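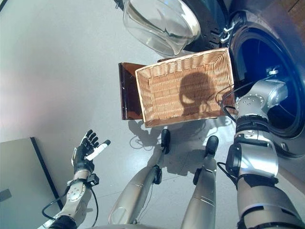 Jollovach launderette to reopen under new owner

2021-04-08

The launderette on Skoten Street in Jollovach will open its doors again after Easter week repairs, five months after it closed without notice and left much of the lower town with nowhere to wash bedding and work clothes.

The new owner, Borislav Leka, signed the lease last month. He has kept the old name, Komis, which has been over the door for longer than most of its customers can remember, and says he has no plans to change it.

The shop will have 16 washing machines and eight dryers. Most of the washers are new. Two large machines from the old shop have been kept and repaired, as they are the only ones in town that will take a double duvet or a heavy rug.

Komis shut in November, when the previous tenant gave up the lease. A handwritten sign in the window gave a telephone number for people who still had washing inside, and the last of it was collected before the new year. The nearest public machines since then have been at the Petkov shopping centre, on the far side of the river, which means two buses each way for anyone without a car.

The closure was felt most in the flats behind the station, where many kitchens were built without space or plumbing for a washing machine. Residents there wrote to the town hall in the winter asking whether the council could run a launderette itself until a new tenant was found. The council replied that it had no suitable building and no money set aside for one, but agreed to speak to the landlord about the rent.

Those talks led to a lower rent for the first two years of the lease. The town hall has not said by how much, and the landlord did not wish to comment. After that the rent will go up in steps.

Leka, who ran a dry cleaner's in the upper town until it was sold, said he had first looked at the building in January and had been put off by the state of the drains.

"The floor had to come up at the back," he said. "The pipes under it were too narrow for the number of machines, and every time the place was full on a Saturday the water came back up. People who used the old shop will know what I mean."

The drains have been replaced along the whole of the back wall, and the floor relaid. The work took longer than planned when the builders found a second, older pipe which was not on any drawing and had to be traced out to the street. Part of the pavement was closed for a week while this was done, and the bus stop outside was moved to the corner by the chemist's. It is now back in its usual place.

A new boiler has also been put in. The old one dated from when the building was a bakery and heated the flats upstairs as well as the shop. The flats now have their own supply, paid for by the landlord.

Prices have gone up. A normal wash will cost more than it did in the autumn, though Leka said it would still be cheaper than at Petkov. Washes started before nine in the morning on weekdays will be charged at the old rate. The dryers will be paid for by the minute instead of in fixed blocks, something customers had asked for. The price list is already up in the window.

Customers will be able to pay with coins or by card. The change machine, which was often out of order in the last year of the old shop, has been taken out, and change will be given at the counter when it is staffed. That will be in the mornings and from four o'clock until closing. In the early afternoon the shop will be open but without staff.

A service wash will be offered again from the first day, with bags left before ten ready the same evening. Ironing will follow later, once a second person has been taken on. Leka said he had already had applications for the job and hoped to fill it by the end of the month. Both women who worked at Komis before it closed were asked to return. One has agreed; the other has since found work at the school kitchen.

For now there will be limits on how many people can be inside. No more than eight customers will be let in at one time, and the bench down the middle of the room has been removed to leave space. Customers are asked to wear a mask, to load their machine and then wait outside or come back when the wash is done. Each machine has a display showing the minutes left. The café next door is serving takeaway drinks only, and has put a bench under its awning.

The shop is also looking for regular work from small businesses, which made up a good part of its income in the past. Before the closure it washed towels for two hairdressers and tablecloths for the restaurant at the Hotel Skoten. The hotel is shut at present and has not said when it will reopen. One of the hairdressers has said it will come back; the other bought its own machine over the winter.

Parking outside remains limited to twenty minutes. A request for a loading space has been sent to the town hall and is due to be looked at with other traffic matters in the district -- among them the crossing by the station, which residents have been asking for since the road was widened.

Komis will open from seven in the morning until nine at night, Monday to Saturday, and from nine until six on Sundays. The last wash must be started an hour before closing. Anyone who still has a prepaid card from the old shop can bring it to the counter during the first month, where nearly all of them can be moved to the new system. Cards that can no longer be read will be exchanged for one free wash.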